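I went to Petier hoping to be told my tidying days were over. No such luck! "Ask me again in 5 years," laughed the engineer who showed me round (she'd rather I left her name out).

Her team has been trying table clearing, and out of 205 goes last June, 139 went well. So what goes wrong? "Soft stuff," she said. "A slipper, a crinkly snack bag. Boxes we can mostly manage."
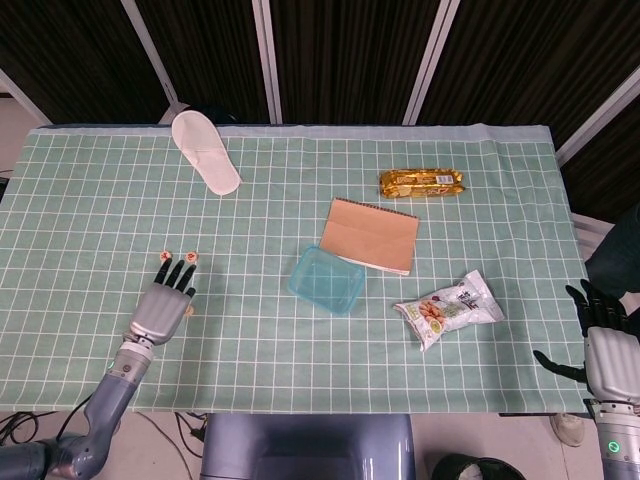
I asked whether she'd have one at home. "For the breakfast things? Not yet, I'm quicker and I don't need charging." She does think shops will get there first, with shelves that stay put and someone nearby to help. I'd still take one for the socks, mind you, and I told her so.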